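Workshop notebook, bench 2
Wednesday, June

Subject: limescale removal from the returned fill valves, second batch. The first batch went into citric acid at whatever strength was to hand and we wrote nothing down, so this time it goes in the book. Valves are the Vallirport side-entry type, all from hard water areas, sent back because they run on or fill slowly.
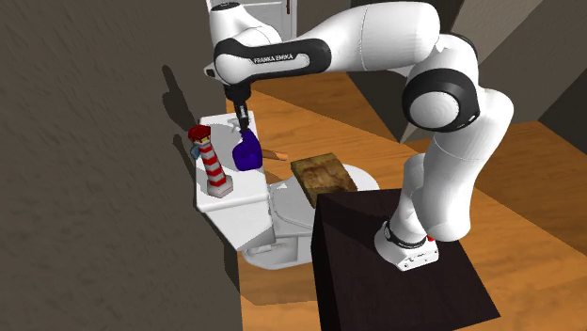
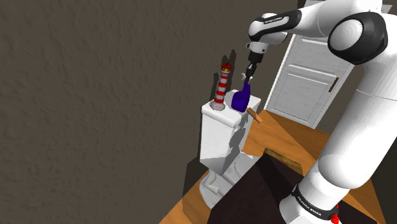
Renders, both with the white toilet.

Entry by Wenjie Ding
Bench work with Finn Böttcher. Read through by Ludger Oltmanns.

08.40. Unpacked the returns and sorted them by complaint. Slow fillers in the blue tray, run-ons in the grey tray. Three had no complaint slip at all and went in a bag for Pascal, who can ring the merchant. 22 valves left to work on.

Took the caps off and looked at the seats before doing anything else. The slow fillers are nearly all blocked at the inlet filter. It is a fine grey crust with bits of green in it, so some of that is coming off old copper pipe. The run-ons are different. The filters are fairly clean but there is a hard white ring on the seat itself, and the diaphragm has taken the shape of it.

09.30. Mixed citric acid at 8 per cent by weight in the two-litre tubs. Tap water, not deionised, as that is what anyone in the field would use. Warmed one tub to 65 degrees on the hotplate and left the other on the bench at room temperature, 23 degrees by the wall thermometer. Half the valves in each. Diaphragms out first and kept in numbered pots. Finn forgot two and had to fish them out, they are marked F on the lid.

The warm tub fizzed straight away and the smell was quite strong, so we moved it under the extractor. The cold tub did very little for the first few minutes, then a slow stream of small bubbles.

10.00. Checked both. Warm tub: filters clear, seats clear, no ring to be felt with a fingernail. Cold tub: filters mostly clear, seats still rough. Put the cold ones back.

10.45. Warm lot rinsed and laid out on paper. Two of the plastic float arms have gone slightly cloudy. They still move freely and I can't measure any change in length, but the finish is not what it was. Mattes thinks it is the heat and not the acid. He may be right. We should put a spare arm in plain water at the same temperature and see.

11.30. Cold lot out. All clean apart from one with a very thick ring, which needed the brass pick. Scratched the seat doing it. That one is scrap.

Diaphragms. Wiped them over and put them back in their own valves. The slow fillers were fine on the test rig. The run-ons were mixed. Most shut off, but several still wept past the seat, and in each case the diaphragm had a groove you could see by tilting it to the light. Fitted new ones from the Buvidell kit and all of them shut off properly. So cleaning the seat is only half the job for a run-on, and the diaphragm ought to be changed whatever it looks like.

13.15. Test rig pressure was wandering a bit after lunch. Pascal found the regulator lock nut loose. Retested the four we had done since noon, same results, no need to repeat the rest.

Tried the De Graaf descaler on two spare valves that Ludger had in his drawer. It is quicker than the citric acid and leaves a cleaner surface, but it turned the brass inlet pink within minutes. I would not use it on anything with a brass tail. Fine for the all-plastic ones.

Disposal: spent acid neutralised with soda crystals in the big sink until it stopped fizzing, then down the drain with plenty of water. Add the crystals slowly. Finn did not.

To do
– Spare float arm in plain water at the same heat, overnight if the hotplate timer can be trusted
– Order more diaphragm kits, we are down to the last bag
– Ask Lellelar whether they can supply the inlet filter on its own. At present we have to buy the whole inlet tail to get one
– Pascal to ring about the three with no slips
– New label for the soda crystals, the old one has washed off

Added 16.20. Mattes asked what we would tell a fitter who wants to do this on site. Cold tub, long soak, diaphragm changed every time. The warm tub is better but I don't want people carrying hot acid up a flight of stairs. He also asked about vinegar. We have not tried it. I have some at home and will bring it in.

Ludger's note in pencil: the scratched one might do for the cutaway. Don't bin it yet. I have put it on the shelf above the vice with a tag on.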